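Progress Report to the Ekura Fund
Home Hydration and Hand Strength Project, Nakidcombe
Prepared by Edgardo Macapagal, project lead
Covering the period through the end of January

What we set out to do

When Ekura agreed to back us, we promised to help older people in Nakidcombe drink more during the day by making the small jobs involved a little easier. Opening a bottle. Pouring without spilling. Having a glass within reach of the chair you sit in. It sounds tiny on paper, and it has been a wonderful thing to work on, because almost everyone we visit has an opinion about bottle caps and most of them are strong ones!

We now have 690 households signed up, against a target of 1,000 by the end of the grant. I'm happy with that. The Contreras side of town filled up quickly (people there talk to each other over the fence, and word got around), while the streets up by the reservoir were slower to answer the door. We changed our calling hours from late morning to 4 p.m. and the response got a lot better.

Home visits

Each household gets a first visit of under an hour. The visitor asks the person to show how they normally get themselves a drink, wherever they normally do it, and then they go through it again together. We don't bring a demonstration table or any special props. If someone keeps their glass on a stool in the corner, we work on the stool in the corner. That was a suggestion from our very first group of participants and it has shaped the whole project.

What we teach is simple:

Put the bottle and the glass down on something steady before you start.
Hold the body of the bottle low, where it is widest, with your whole hand.
Use your thumb on the side of the cap and curl your first finger over the top.
Turn the cap slowly, and let a fizzy bottle settle before you take it all the way off.
Pour a half glass. You can always pour another.

The grip in the second and third lines is the part people remember. Several participants had been pinching the bottle high up at the neck for years, which gives you very little to push against when your fingers are sore. Moving the hand down made a difference on the spot for a lot of them, and I have sat in on enough visits now to say that the grin when a stubborn cap gives way never gets old.

The glasses

Our first order of tumblers was a disappointment. They were tall, smooth and heavy, and the visitors brought most of them back to the office. The second order, from Fakden, is much better: small, clear, with flat sides that give the fingers something to hold. People like that they look like proper glasses. One woman told her visitor she would have refused anything with a spout, and I think she spoke for half the street.

We have given out over 3,000 glasses so far, counting replacements and the sets that go to sheltered housing. Breakages are lower than I budgeted for, and the money left on that line is still sitting there. I would like to talk with you about moving it to visitor mileage, where we are running tight.

A word on size, as it came up in your last letter. You asked whether a small glass works against the aim of getting people to drink more. We wondered too, and so far the visit notes lean the other way. A big full glass tends to go flat and warm on the side, and people feel they have failed at it. A small one gets finished and filled again. I don't want to oversell this, as we are relying on what people tell us, and the follow-up visits in the spring should give us a firmer answer.

Furniture and reach

This part of the work grew out of nothing, and it has become one of my favorites. Visitors started noting down where drinks were being poured, and the answers were all over the house: windowsills, the arm of a sofa, the top of a radiator cover, a kitchen counter two rooms away from where the person spends the day. We now talk about a drinks spot at every first visit. It should be close to the usual chair, flat, easy to wipe, and low enough that you can look down into the glass as you pour.

A small stool or side table does the job very well, and most homes already own one. The only trouble we have had is with light stools on hard floors, which can slide a little under a firm twist. Backing the stool into a corner fixes it -- the walls do the work. Shiny tops also need a quick dry before the glass goes down. Both points have gone onto the take-home sheet.

Visitors and training

We have 12 trained visitors at present. Two finished their shadowing in January and are out on their own. The training day has been cut from a full day to a morning, with more time spent on opening actual bottles and less on slides. Everyone practices with fizzy drinks, still water and juice, and everyone has to try it wearing thick gloves so they get a feel for what stiff hands are up against. It is a noisy, sticky, cheerful morning and you would be very welcome to join one.

What hasn't gone well

The large-print take-home sheet was late, and then the first batch came back from the printer with the steps out of order. It has been reprinted and every household that received the wrong one has been sent the new one. The phone check-ins are also behind. People are glad to see a visitor but less keen to pick up for a number they don't know, and we are trying postcards ahead of the calls.

Coming up

In the next period we plan to bring the remaining households on board, start the follow-up visits, and finish the new picture version of the sheet for people who find the text hard going. I will also send revised figures for the glasses and mileage lines so you can look at the two side by side.

Thank you for sticking with such a practical little project. The team is in great spirits and there is plenty left to do.
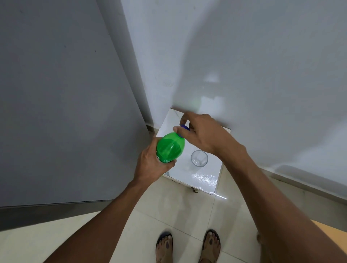
Low grip on the bottle, thumb and first finger at the cap, with the glass ready on the stool.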